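Türsprechanlage Fluvach 2 für Mehrfamilienhäuser und Mietobjekte

Wer Wohnungen vermietet, kennt das vielleicht: Die alte Klingelanlage tut es noch irgendwie, aber zum nächsten Mieterwechsel hätte man doch gern etwas, das man ohne Stirnrunzeln vorzeigen kann. Genau dafür führen wir die Fluvach 2 von Clolletti – eine schlichte, solide Sprechanlage für Häuser mit bis zu vier Parteien, die sich in den meisten Fällen an die vorhandene Zweidrahtleitung anschließen lässt.
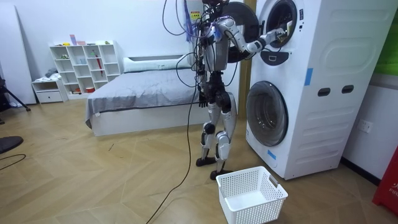
Eine Vermieterin aus Hukasdale schrieb uns im Februar, sie habe die Namensschilder nach dem letzten Auszug selbst getauscht und dafür nicht einmal einen Schraubenzieher gebraucht, nur der Türsummer sei ihr anfangs etwas zu laut gewesen. Die Lautstärke regeln Sie übrigens ganz bequem am Innengerät, mit dem kleinen Rädchen an der Unterseite.

Lieferumfang: Außenstation, 4 Innengeräte, Netzteil, Montagematerial
Garantie: 2 Jahre
Artikelnummer: 312
Preis: 377 Euro inkl. MwSt.

Passende Unterputzrahmen von Coughlan bestellen wir gern für Sie mit – rufen Sie einfach kurz an.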